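2/7/23

My second musical, and my first one sitting close

I moved to this country nine years ago, and in all that time I went to the theatre only once. My English was then too slow for songs. So when the Gresel Playhouse announced a small winter season of Kivadari, I bought a ticket before I could change my mind. It cost me 33 dollars, plus a fee for the booking that I still do not understand.

Kivadari is a musical about a travelling circus which gets stuck in a harbour town when the ferry stops running. The owner of the circus, Caria, must decide if she will sell the elephant or the tent. The elephant is played by two people and a very big grey coat, and it was my favourite character. 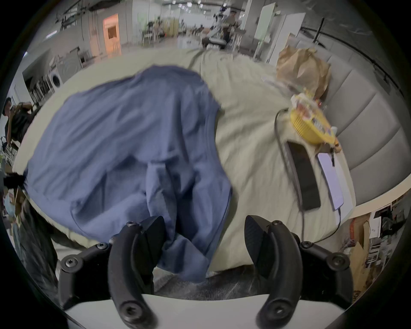
The theatre and the seats

The Gresel Playhouse has 100 seats, and nearly 85 of them were taken on the night I went. I was in the second row, at the side. From there I could see the musicians turning their pages, and also one actor waiting in the dark with his trumpet, moving his lips. I suppose he was practising the words.

The programme says the first production, in the old Nørgaard hall, was made for an audience of 972. I cannot imagine it. Half of the jokes are spoken so quietly.

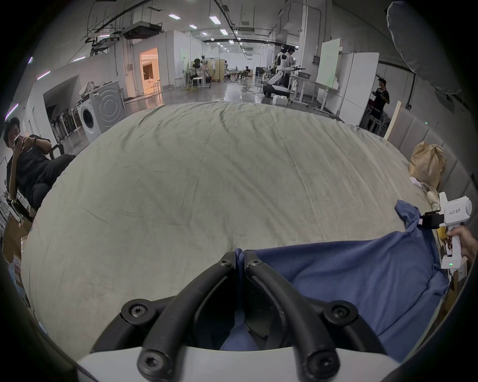 Blue cloth on the bed.

The songs

The first act is too long for me. There are three songs about the weather, and the second could be removed without anybody suffering. But the duet at the ticket booth is very beautiful. Caria sings in a low voice and the ferryman answers only with numbers, the prices of the tickets, and little by little the prices go down. I was crying at the price of a child's return fare.
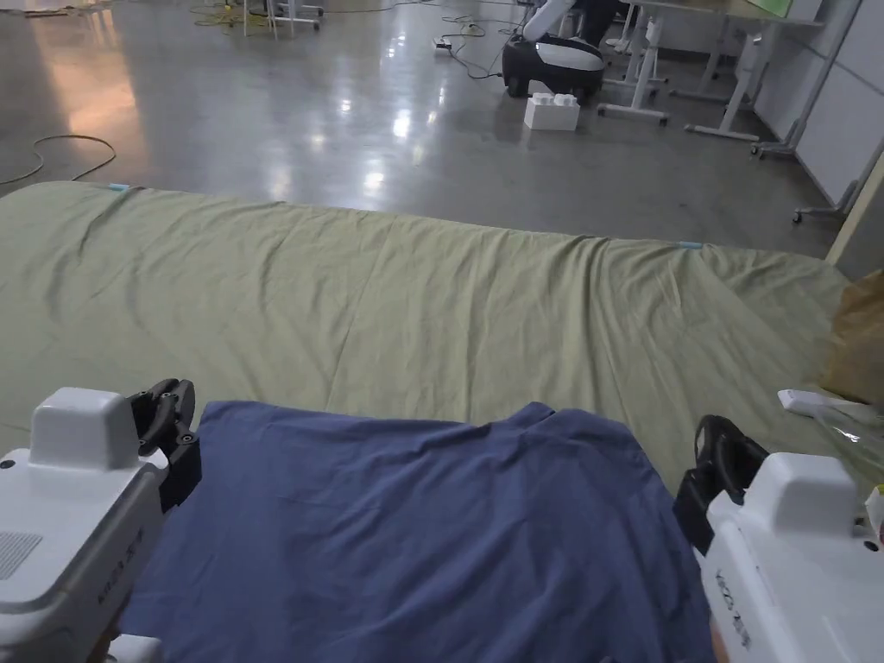

After the interval everything goes faster. The neighbours next to me had brought lollies in a noisy bag, and even they stopped eating during the storm. The coloured lights were simple, mostly green and white, and the thunder was made by someone shaking a metal sheet behind the curtain.

I missed some words in the last number, when the whole cast sings together. I asked the lady at the bar if there is a printed text and she said maybe in September, when they bring the show back for another two weeks. I will go again, and this time I will sit in the middle.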